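Gallery: The Winditano Room Reopens

Fahmy House, Draltoretti
Page last updated 7/6/25

The Winditano Room at Fahmy House has returned to public use following a program of repair and refurnishing. The room is the smaller of the two ground-floor meeting rooms and is available to residents, clubs and study groups for reading, paper crafts, wrapping, letter writing and similar quiet table work.

Work began in April with the clearing of the old shelving. The walls were then repaired and repainted, the floor was sanded, and the tables were taken away for refinishing. The room now seats 21 people at tables, or 44 when the tables are folded and stored for a talk. The Priko Fund met the cost of the furniture. The remaining costs were met from the general budget of the house.

This page presents the room in its present state, together with notes on its contents and the activities held in it. Visitors who knew the room before the repairs will find that its general arrangement has been kept. The entrance remains on the garden side, and the cupboards remain on the long wall opposite the windows.

About the Room

The Winditano Room was added to the house as a sewing room and later served as an office. For many years it was used mainly for storage, and few residents had reason to enter it. The first public sessions were held at a single table placed near the door. As attendance grew, the stored items were moved to the basement and further tables were brought in.

The color of the walls was chosen after samples had been viewed in the room at several times of day. White was considered too harsh under the evening lamps. The ceiling and window frames were painted at the same time.

Chairs may be moved freely between tables. Users are asked to lift them — the new floor finish marks easily — and to return them to their places at the end of the session.

The Supply Cupboards

The cupboards hold paper, card, string, tape, scissors and rulers for general use. Patterned paper is bought in sheets and cut to size by each group. The current stock stands at 500 sheets, in 12 patterns, and is renewed twice a year. Plain brown paper is also kept for parcels that are to be mailed.

Scissors and rulers should be wiped and returned to the tray from which they were taken. Offcuts longer than a hand's width are kept in the lower drawer and may be used without charge. Smaller pieces should be placed in the paper recycling bin beside the door.

Groups that bring their own materials may leave them in the cupboard between sessions, provided that each box is labeled with the name of the group and a contact number. Unlabeled boxes are held at the front desk until the end of the month.

At the Tables

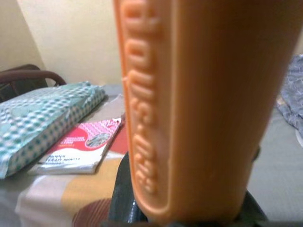

A flat package in teal and white patterned material, with a thin booklet lying beside it. A brown chair back and the cream-colored wall are seen beyond the table.

Gift Wrapping and Paper Craft Sessions

Wrapping sessions are open to adults and to children accompanied by an adult. Each session begins with flat items, such as books and framed prints, and continues with boxes and less regular shapes. Participants may bring their own gifts to wrap or may practice on the empty boxes kept in the room.

Paper and tape are included in the session fee. Ribbon is sold separately at the front desk. Finished parcels should be taken home on the same day, as the house does not have a secure place in which to keep them.

Reading and Letter Writing

The tables nearest the windows are reserved for reading and letter writing whenever no group booking is in force. Booklets and pamphlets on local subjects may be read at the tables and should be handed back to the front desk. Writing paper and envelopes are provided in modest quantities. Stamps are not sold at the house.

Conversation is permitted in the room, although users are asked to consider those who are working nearby. Telephone calls should be taken in the hall.

Booking and Use of the Gallery

Requests to use the Winditano Room should be made at the front desk of Fahmy House or by letter. Groups are asked to state the number of people expected, the activity planned and whether the tables will be needed.

Material on this page may be reproduced for noncommercial purposes with credit to Fahmy House, Draltoretti. Requests for any other use should be addressed to the house office.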